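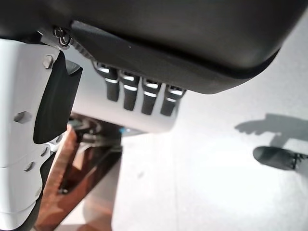

Sabão em folhas Stulenia: dois meses a lavar roupa com papel

Comprei as folhas de detergente Stulenia em julho, num momento de fraqueza, às onze da noite, depois de entornar meio frasco de detergente líquido no armário da despensa. A promessa é simpática: uma caixinha de cartão do tamanho de um livro de bolso, folhas finas que se dissolvem na água, zero plástico e zero frascos pegajosos. Uma folha por lavagem, duas se a roupa vier da guerra. Cá em casa vem quase sempre.

Antes disto usei durante anos o líquido da Gindudetti, que cheira a hotel de aeroporto e limpa bem. É com ele que comparo, portanto não esperem grande ciência.

A caixa e o cheiro

A embalagem fecha mal. Ao fim da primeira semana a patilha de cartão já não prendia e passei as folhas para um frasco de vidro, o que estraga um bocado a poesia da coisa. Convém fazê-lo cedo: com a humidade do verão, as folhas de cima colaram-se umas às outras e tive de as separar com a ponta de uma faca, como quem tira fiambre do pacote.

O perfume chama-se «Brisa de Linho». Nunca cheirei uma brisa de linho, mas imagino que seja menos parecida com pepino. Na roupa seca quase desaparece, e isso agradeço.

Como lava

A 40 graus, em ciclo normal, lava bem. Camisas, lençóis, toalhas, tudo saiu como saía com o líquido. O café de uma manga branca foi-se à primeira. O molho de tomate ficou, mas o molho de tomate fica sempre e já fizemos as pazes.

A frio a conversa é outra. No programa rápido encontrei por duas vezes uma espécie de gelatina agarrada a umas calças pretas, que era a folha a meio caminho entre o papel e a inexistência. Rasgar a folha em quatro e espalhá-la no tambor antes de pôr a roupa resolveu o assunto. As instruções mandam pô-la «por cima ou por baixo, como preferir», e eu prefiro sem gelatina.

Nódoas de gordura pedem ajuda. Comecei a esfregá-las antes com a barra de sabão Chmielewska, que custa uma ninharia e dura mais do que muitos eletrodomésticos. Com a barra, as folhas passam a ser um produto competente. Sem ela, os panos da cozinha ficam com um ar lavado e uma consciência pesada.

O resto da rotina não mudou: separar cores, esvaziar bolsos, cesto encostado à máquina, porta aberta no fim para o tambor arejar.
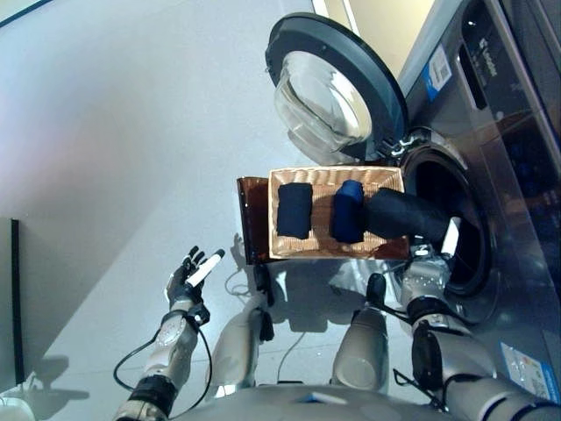
Contas

Uma caixa custa 7 euros. O líquido sai-me mais barato por lavagem, sobretudo em promoção, e está em promoção com uma frequência que devia envergonhar alguém. Em compensação, com as folhas é impossível exagerar na dose por distração. Eu punha sempre detergente a mais, por fé.

Também experimentei as cápsulas da Plirnstead, para ser justo. Lavam melhor do que as folhas nas nódoas difíceis, custam mais e cheiram a perfumaria no piso de baixo.

Para quem serve

Para quem vive num apartamento pequeno, viaja ou carrega as compras por cinco andares sem elevador, comprem. Quem só lava a frio, ou tem filhos no futebol, fica melhor com o líquido.

Nota: 7 em 10. Tirava mais meio ponto pelo pepino, mas a minha escala não tem meios pontos.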